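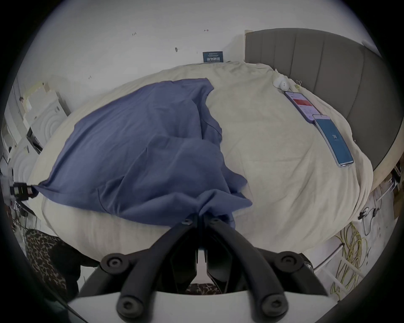
Most people change the sheets and pillowcases and forget the duvet. It sits under everything for months, gets shaken out once or twice, and goes back on the bed creased.

Skundwood, a bedding maker in the town of Flernton, employs 60 people and cuts and sews 4,000 pillowcases a month. The finishing room is where the folding is done, and the staff there have firm views on how it should go at home.

Start with the bed cleared. Phones and chargers tend to collect near the headboard, and a cable caught in a fold will drag the rest with it. Lay the sheet or pillowcase over the duvet and find two corners. Pull from the hem, a small pinch at a time, and smooth toward the edge of the mattress. A large flat sheet takes one person around 30 seconds longer than it takes two.

Cotton wrinkles more than people expect, especially in the darker blues and grays, where every crease shows. Skundwood suggests taking it out of the dryer slightly damp and folding it on the bed straight away. Cream and white are more forgiving.

The duvet comes last. Hold it by the short end, shake twice, and let it drop.

Related
Lazarević: the small mill that kept its looms
Headboards for narrow rooms
Culuritz opens a 600-seat hall in October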